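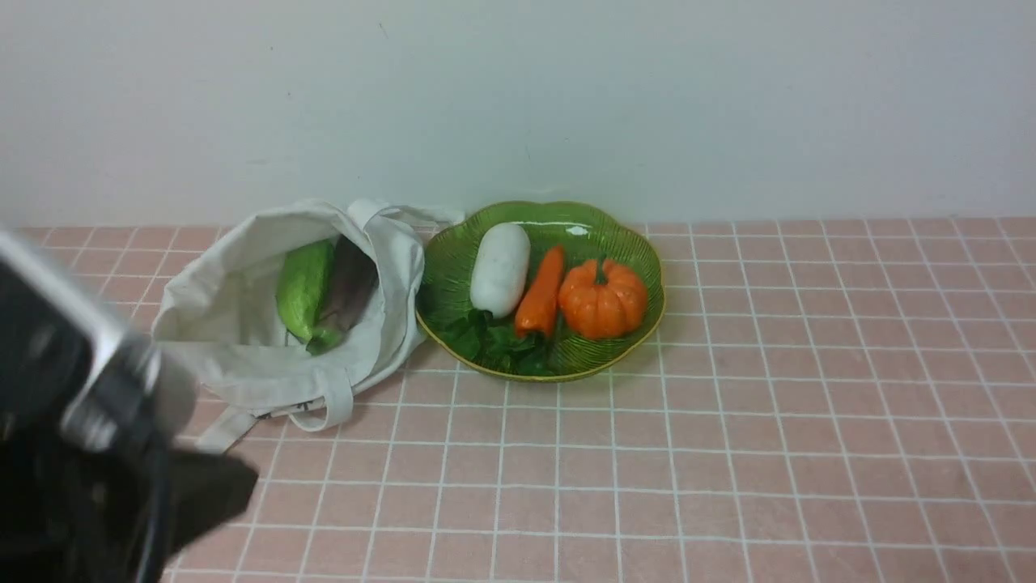 Grocery week: two grippers, one tote bag

If you've been following along, you know we've been going back and forth between the Drellell gripper and the Rind for most of July. Flat boxes and blocks told us very little (both picked up everything, both looked great, everyone went home happy). So I finally moved us to the pink tile counter and got out the play food.

The job sounds simple. The cucumber and the eggplant are in the canvas tote, the bag is on its side, and the arm has to get in through the opening and bring them out one at a time. The carrot, radish, pumpkin and greens are on the green plate, and those get picked too. Each gripper gets eight tries per vegetable, same arm, same Nuvow controller settings.

My favorite so far is the Rind, and I didn't expect to say that! Its fingers are thinner, so it can slide in next to the cucumber without dragging half the bag along. The Drellell closed on canvas in five of its first eight tries at the eggplant, and once it lifted the whole tote by a fold. It does beat the Rind on the pumpkin, though. Those ribs give the wider pads something to hold, and the Rind kept squeezing it out sideways like a bar of soap.

The greens are a mess for both of them. I'm leaving them in anyway, they make a good tiebreaker.

One thing I'd like to fix is the camera view. When the arm reaches in from the left it blocks a good part of the near side, right where the bag is, and I end up guessing at depth. I want to try a second camera on the Undura mount, maybe six inches higher, before we run the set again on Sunday.

If you have a soft fingertip you'd like thrown into the mix, send it over. I have four open slots on the sheet and plenty of radish.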